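From: Ruairi MacRitchie
To: Pollholm Paper Folding list
Date: 2018-06-30
Subject: Re: Pink sheets and the cone wrap

Shona Shearer wrote:

> I tried the cone wrap from the last handout and mine keeps opening at
> the overlap. I used the thin pink sheets from Purves, cut to the size
> on the handout. The diagonal fold looks fine while I hold it, then I
> let go and the corner lifts. Is it the paper or is it me? Also, does
> anyone fold on a hard top, or do you all put a mat under? I have a
> mat but the sheet slides around on it.

Shona,

I think it's mostly the paper. Purves changed their thin stock last November and it has more spring in it than it used to. I went through a pack of 20 and got two cones I would put on a table.

I fold on a hard top myself. Pink on the red-brown marble pattern:

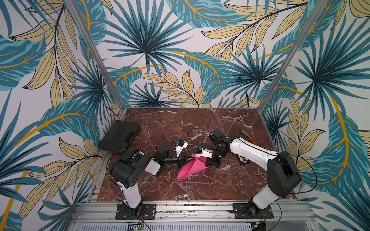
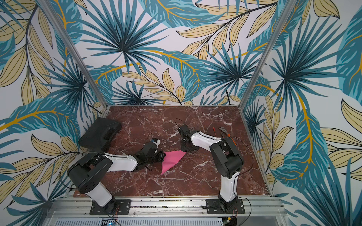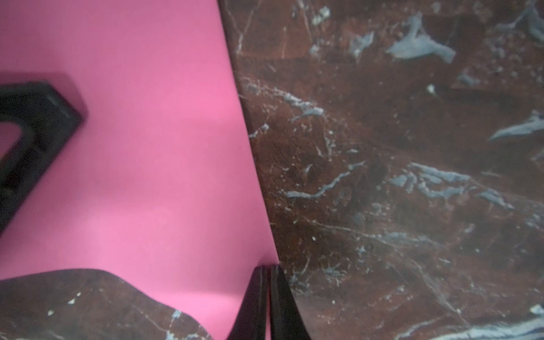
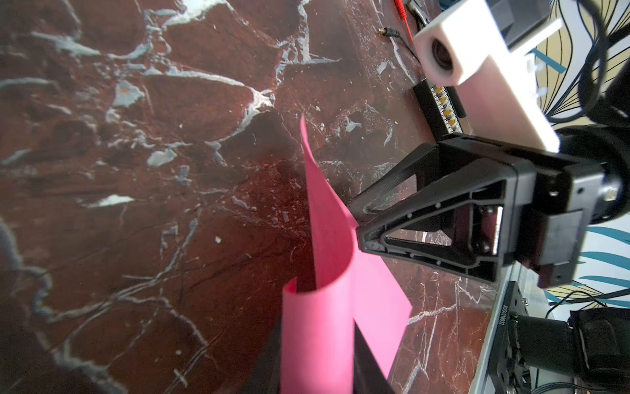 On the overlap: start with the sheet flat and decide which corner will be the tip before you do anything else. Bring the first side across loosely and don't crease it. Bring the second side over the first so the edge runs on a diagonal, and crease only the last inch near the tip. If you crease the whole length, the thin stock pushes back against it and the corner comes up, as you found.

Leave it under a book for 30 minutes. I used to say 20 on the handout but that was for the old stock. A heavy book flattens the open end, so use a paperback, or roll a bit of scrap and put it inside first.

If it still opens, a dot of glue under the corner is fine. Some people on this list will disagree. For the table favors I glue every one -- they get picked up and handed around all evening and no fold will hold through that.

As for the mat, I gave mine up. It was a Wulten cutting mat and the surface was too slick for light paper. If your table has a texture you can feel, try a sheet of plain card under the work, taped at two corners.

The other choice is heavier paper. Pivex sells a pink that is close in color and it holds a crease much better, but the tip comes out blunt and you have to trim the inside flap. I have 21 sheets left over and can bring them to the next meeting if you want to try it before buying a pack.

Does anyone still have the old Purves stock? I would trade the Pivex for it.

Ruairi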